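Keeping a bedroom cool without running the AC all night
2022-07-20

So we had another one of those weeks where the upstairs never cooled off, and since a few of you asked what I do up there, I'm finally typing it all out. Our house is old, the bedrooms are right under the roof, and the one window unit we own sounds like a lawn mower. I've had plenty of sticky nights to try things!

Shades first. I pull them down before breakfast on the east side and after lunch on the west side. I used to wait until the room felt warm and by then the sun had been on the floor for hours. Mine are the Cellcombe ones the last owners left behind (a bit yellowed, still going strong), but a light-colored sheet on a tension rod got us through our first summer just fine.

Windows stay shut while it's hotter outside than in. I know, it feels wrong. I keep a cheap thermometer on the porch and another on the dresser, and when the porch one drops below the other I go through the house and open everything up. Some nights that's 9, some nights it's almost 11. The day it hit 102 here I didn't open a thing until I was ready for bed.

Then the fan. One box fan in the window facing OUT, in the warmest room, with a window open on the shady side of the house. It pushes the hot air out and pulls the cooler air in across the beds. Close the doors to any rooms you aren't using or you'll lose half the breeze. And dust the blades first. I skipped that one year and sneezed until August.

Bedding matters more than I expected. The comforter goes in the closet around Memorial Day, and we sleep under a plain cotton sheet with a thin blanket folded at the foot for the early morning. Polyester sheets are so soft in the store, but I wake up clammy on them every single time. If you have a foam mattress, a thick cotton pad between it and the sheet helps a lot. I wash ours in cool water and hang it over the porch rail, and it takes an afternoon.

I also leave the bed turned down all day in July. My mother would faint! I just fold the covers back to the foot in the morning so everything can air out, and make it up properly if company's coming.

Small stuff, in no order: swap the bedside bulb for an LED. Unplug chargers. Run the dryer and the dishwasher after supper, or hang the wash outside. Fill a hot water bottle with cold water, leave it in the fridge, and tuck it by your feet 20 minutes before bed, wrapped in a dish towel so it doesn't sweat on the sheets.

I haven't tried the wet-sheet-in-the-window trick because it's humid enough here already. If you're somewhere dry and it works for you, leave me a comment and tell me how you keep it from dripping on the sill.

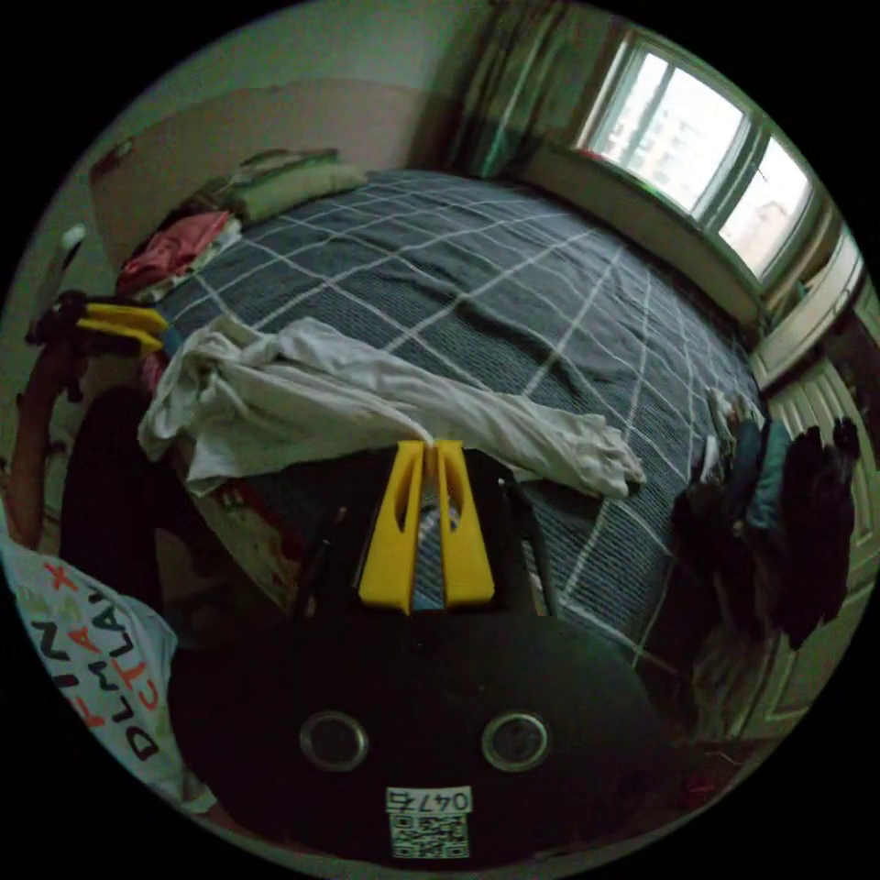
The bed, up close.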